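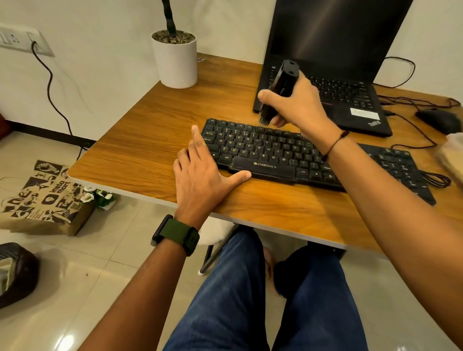
Sinéad Mac Suibhne reckons the keyboards were never the slow part, and that anyone writing up the Nandeck should say so first. Her count for our floor is 17 desks in a morning by hand, and most of that goes on moving cables, finding the owner and writing the label. The brushing itself is a couple of minutes per board. I agree with her timing. I disagree on what follows from it.

Filed under: Workplace Gear / Reviews / Facilities & IT

The Nandeck is a scheduling and dispatch system for desk and equipment cleaning, made by Koval. It has two parts. The software reads desk bookings and decides which stations are due. A wheeled cart, the Namik, carries supplies to those stations and brings used brushes and filters back to the store room. Neither part cleans anything. A person still holds the little vacuum and works it across the keys, with the other hand keeping the board still.

We have run it since September across 300 desks on two floors.

Scheduling. Good. The old roster did every desk in order, used or not. The new one skips stations that haven't been booked, which cut our weekly list by over a third. It handles shared desks properly. It does not know about desks with two keyboards, and logs them as one job. You can add a note, but the time allowance stays the same.

Cart. Fair. Top speed is a slow walk. It stops for chair legs, bags on the floor and half-open drawers, then waits to be cleared. We had 11 stoppages in the first week and fewer once people learned to leave the aisle free. Battery life covers a full shift. The top tray is too shallow for spray bottles.

Reporting. Poor. Each job is closed with a tap on a tablet, and the system records the interval between taps as "clean time". That includes waiting for someone to finish a call. Annick Bodin had three jobs flagged as slow for this reason, and it took two emails to get the flags removed. There is now a pause button. It is on the second screen.

What changed for staff. Two people used to share the desk round and choose their own order. The order now comes from the software. They walk less and carry less, and both say their shoulders are better for it. They also talk to fewer people on the way, and small faults such as a frayed lead or a sticking key used to get reported in those chats. We added a fault field to the job form in the third week. It gets used, though the entries are short.

Cost is 430 a month for our licence tier, cart included. The Gornovlow package is cheaper but has no cart and needs its own tags on every desk.

I would renew with the flags switched off. Ask Koval to do that at setup, as the setting is not available to local admins.

Contact us | Review policy | © Copyright, all rights reserved | Back to top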